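Fabric care: wrinkle recovery and fold lines in cotton shirting
11/12/2023

Most of the storage complaints we receive concern hard creases across the chest of woven cotton shirts. The cause is usually moisture content at the time of folding. Cotton holds some water even when it feels dry to the hand, and a fold made under weight in that state sets as the fiber gives up the rest.

Didier Delorme ran a small comparison in August on plain-weave shirting from Poltex and Canpolat. Swatches were folded once, loaded for 14 hours, then hung for 5 hours before grading. The Canpolat cloth, which carries a light resin finish, graded 4. The unfinished Poltex cloth graded 3. Both were cut from the same position on the roll, 3 swatches per cloth.
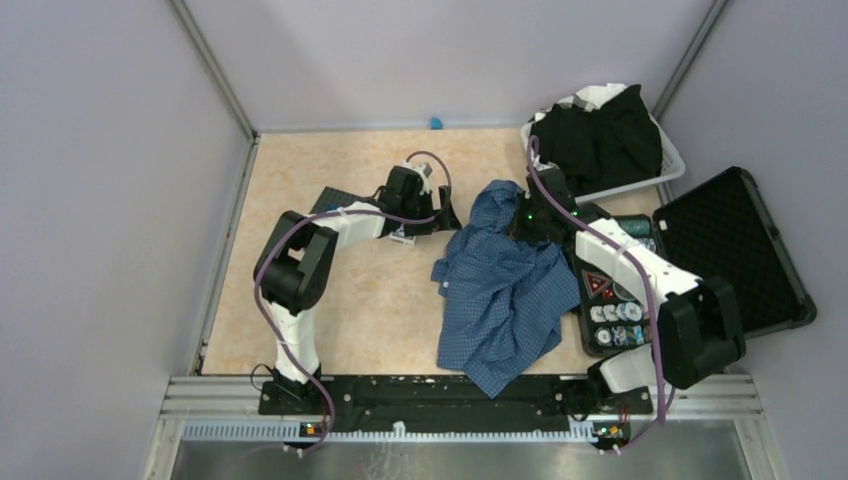 Grading was done by eye against the reference set, under the overhead lamp, with the warp running vertically. Weft-direction folds recovered slightly better in both cloths. The difference was too small to report as a separate figure.

For stock already creased, steam from the inside of the garment and leave it on a hanger until cool. Pressing a dry crease with a hot iron will flatten it but tends to leave a shine on darker yarns - the Sivton navy is the worst for this. Starch should wait until the crease is out.

Folding boards for the storage room have been reordered from Trorner in the narrow size. Until they arrive, fold at the side seams and keep stacks to 5 shirts. Swatch cards from the August work are in the second drawer, filed by mill.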